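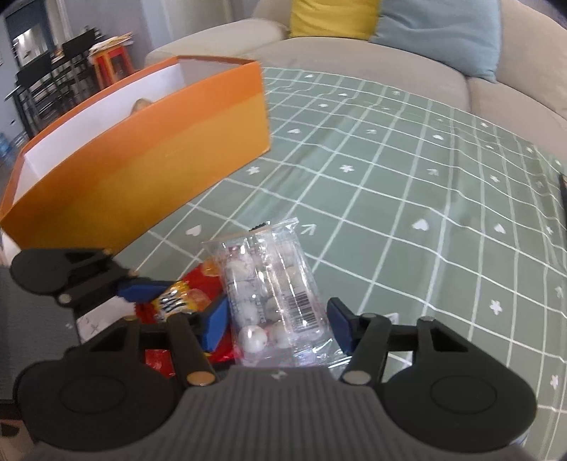

Forums > Table Games > Equipment > Balls and Nets

Bulk pack balls from Kolby, any good for a basement table?

osian_hopkin
Got a clear plastic bag of white balls off the Kolby clearance page. No box, no star rating, just film with a barcode on it. The listing says "training quality" and I have no idea what that is supposed to mean. Anyone used these for more than a week? We play most evenings in June once school lets out and I'm tired of paying match ball prices so the kids can step on them.

RizOrak
"Training quality" means they didn't want to put a number on it. Spin one on a hard floor. If it wobbles, there's your answer.

jmagbanua
I've bought Kolby twice. First bag was fine, second bag had seams I could feel with a thumbnail. Same listing both times. I wouldn't write them off over that, but I wouldn't order 317 of them for a club either, and a guy at mine did.

osian_hopkin
Did the second bag crack early or just bounce funny?

jmagbanua
Bounced funny. Two cracked in the first month, and one of those was under a chair leg so I can't blame Kolby for it.

Sadia W.
Can I ask why everybody treats a spin test like it's science? Your floor isn't level. Mine sure isn't. I did it with a pricey Andeck ball and it wobbled all the way to the radiator. Plays great.

RizOrak
Then do it on glass. Or float them in salt water and see if the same side keeps coming up.

Sadia W.
I'm not making soup for a bag of clearance balls. Hit them. If your kid can't tell, they're fine.

maham_b
With Sadia on this one. My gripe is the bags. Film like that is fine in a warehouse and useless in a closet, it splits at the seal and then you've got balls under the dryer. I move mine to an old Wisten cookie tub the day they come. Also, Osian, keep the part with the barcode. Kolby wouldn't take mine back without it.

RizOrak
Kolby took something back?

maham_b
Store credit, after 30 days and a lot of emails. Expired before I used it.

jmagbanua
That sounds like them.

osian_hopkin
OK, tried a few on the kitchen floor. One wobbles, the rest look all right to me, and my daughter says they're "loud." Are cheap ones louder?

Sadia W.
Everything's louder in a kitchen.

RizOrak
Different wall thickness can change the sound. I'd still call one wobbler out of a few pretty bad.

Sadia W.
For a tournament, sure. He has a basement.

osian_hopkin
Keeping them. The wobbler goes to the dog. If the rest make it to August I'll post back, and if they don't I'll try the Andeck ones when they go on sale.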